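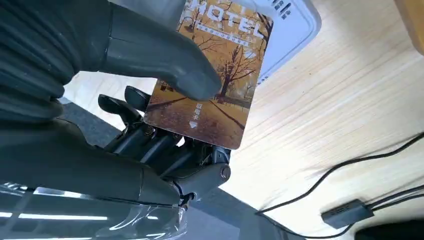
Departamento de Recepción y Sistemas · Residencia Renmont

Imprimir | Enviar por correo electrónico

4. Alta de tarjetas de acceso en el codificador Gostar

1. Encienda el codificador y abra la sesión de turno.
2. Introduzca el número de habitación (p. ej., 416) y la fecha de salida.
3. Apoye la tarjeta en el lector hasta oír 2 pitidos.
4. Anote la entrega en el registro.

Nota: la memoria admite 2000 operaciones. Expórtela antes de alcanzar ese límite.

Precaución: no guarde las tarjetas junto a imanes o teléfonos.

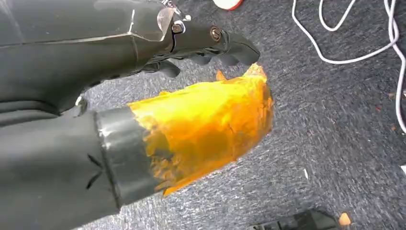

Encarnación Sotomayor advierte de que, si se omite la fecha de salida, la tarjeta caduca a medianoche y debe repetirse el paso 2.

Imprimir | Enviar por correo electrónico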